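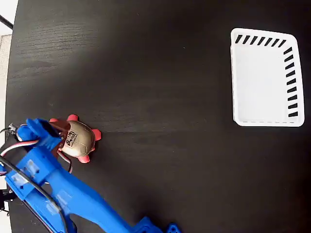 My sister-in-law Rodica talked me into the rope course at Bindon in August, and I'm still a little sore in places I forgot I had! I'm not a heights person. I get wobbly on a stepladder. So when our guide, Anong, told us the long zip line ran 400 feet across the creek, I thought very hard about going back to the car. My nephew picked a turtle as our team mascot, a toy one like the little fellow on the black tabletop, and I have to say it suited my pace. There were 9 platforms and I hugged every tree. Rodica went ahead of me the whole way, calling back where to put my feet — bless her — while a line of very patient ten-year-olds stacked up behind us. It took me about 15 minutes just to cross the swinging logs. But then came the zip line, and I hollered the entire way over, and I'd do it again tomorrow if my knees would let me.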